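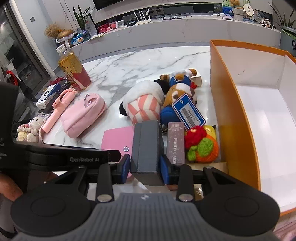

One parent from Plesley said she had expected to stand behind a rope and watch, and was surprised when her son was asked which toy he wanted moved next. She had one complaint, that the session for younger children was over too soon.

The remark was left on the comment board at the Bielecka workshop, which opened its doors to the public in September for the first time since moving to Kirkoria. The workshop counted 921 visitors between 9 in the morning and early evening. Last year's open day, held at the old address, drew fewer people and ran for half as long.

Most of the interest was in the tabletop demonstration, where staff used hand-held grippers to pick up small household things and toys. The grippers are part of a project called Zatico, which collects recordings of ordinary packing and tidying jobs so that robot arms can later be trained on them. Plush animals, crocheted pieces and small boxes were laid out on a marble top beside an open box with orange sides.

Visitors could ask questions during the work. Several wanted to know why soft toys are used at all. Staff said that a stuffed animal changes shape when it is squeezed, and that a machine trained only on hard boxes tends to grip too tightly or let go too soon.
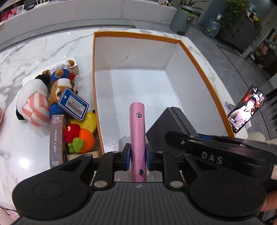

A pink rod held over the open box by the gripper's blue fingertip pads.

Zatico has 1519 recordings so far from the Kirkoria site. Each one covers a single short job, and any in which an object is dropped are kept and marked separately.

A second room had a talk on robot arms in small warehouses, repeated three times during the day. Seats were limited to 50 and the midday talk was full well before it began. The slides will be put on the workshop's website.

Bielecka plans another open day in the spring, with a longer morning session for children under 9. Entry will again be free, but places at the talks will have to be booked ahead. Parking at the Kirkoria site is limited, and visitors coming from Plesley are asked to take the bus.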